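Mouse polling rate and an old USB hub

Saturday, September 12, 2020

I have had a stutter in Drerkness since July. It only shows up in fast turns: the view moves, holds for a moment, then jumps ahead. The frame counter stays flat at 144 the whole time, so I ruled out the graphics card early and spent two weekends on drivers, which changed nothing.

The cause was the hub. My mouse is a Stolby wired model set to report 1000 times a second. It was plugged into a Dirnholm hub under the desk, along with the keyboard, the headset and a card reader. I ran a polling test while moving the mouse in fast circles. The average came out at 900, which looks acceptable until you read the log. There were 76 gaps longer than four milliseconds in a 30 second run.

Plugged straight into a rear port on the motherboard, the same mouse gave no gaps of that length in three runs. Front panel ports were nearly as good. With the hub back in and the headset unplugged, the gaps mostly went away, so I blame the headset audio sharing the hub.

Javiera Quezada ran the same test on her Lucero laptop and got clean results from both sides. She uses 500 and can't feel the difference from 1000. I can't either, in a blind test, but I can feel the gaps.

Settings I ended up with: mouse on a rear port at 1000, keyboard on the other rear port, headset and card reader on the hub. USB selective suspend is off in the power plan. In-game raw input is on. Mouse smoothing is off, and the game turns it back on after each patch, so check it.

Next I want to log click delay with the same setup.

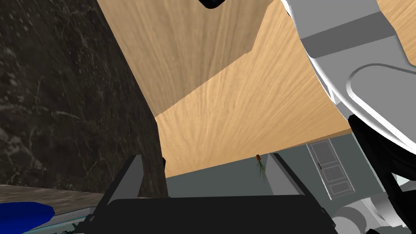
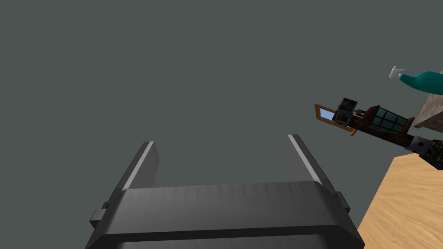
Renders: Valentina Acuña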